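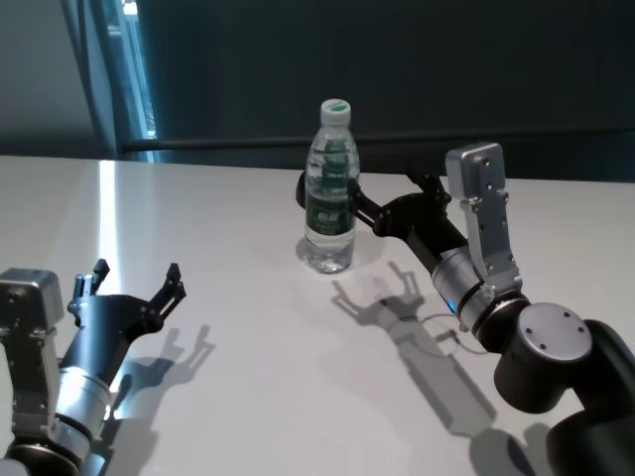

Bottled Water at Home: A Statement of Household Practice

Following several requests from relatives, and one from my neighbor Bernadette Ní Mhurchú, I am setting down the arrangements this household observes for the purchase, storage and disposal of bottled water. They replace the notes I posted in June, which dealt only with the garage.

Purchasing. The household buys still water in small clear plastic bottles with screw caps. Sparkling water is bought separately by those who want it and is not covered by these arrangements. The standing quantity is 56 bottles, and a new order is placed when the supply falls to 17. Orders were formerly placed with Lindo. They are now placed with Sullis, whose driver will carry the packs as far as the side door.

Storage. Packs are kept on the lower shelf of the hall closet, away from paint, solvents and laundry products. The garage was discontinued as a storage area after last summer, when the afternoon heat there became excessive and the water acquired a taste that my brother-in-law, Liam Sheehan, described at some length. Older packs are moved to the front when new ones arrive. No more than six bottles are to be kept in the refrigerator at one time, as the door shelf has already been repaired once.

Use. A bottle that has been opened should be finished the same day. Where several people are in the house, each person is asked to write an initial on the cap in marker. Labels have proved unsatisfactory for this purpose, as the ink smears when the bottle comes out of the refrigerator. Partly used bottles may be left on the table during meals but should be cleared with the dishes. Anything remaining the next morning is given to the plants on the back step, with the exception of the fern, which has its own schedule.

Refilling. I am aware that opinions differ. Gyula Lengyel refilled a single bottle throughout his stay with us and reported no difficulty. The household's position is that anyone wishing to refill should use one of the steel flasks in the cabinet to the left of the sink. There are enough for everyone, although the lid of the blue one leaks if it is laid flat in a bag.

Disposal. Bottles are to be emptied, flattened and placed in the recycling bin with the cap screwed back on, in accordance with the instructions for our street. Collection is on Tuesday. The bin should be at the curb before breakfast.

Comments may be left below. Questions about the filter pitcher will be addressed in a separate post once the replacement cartridge has arrived.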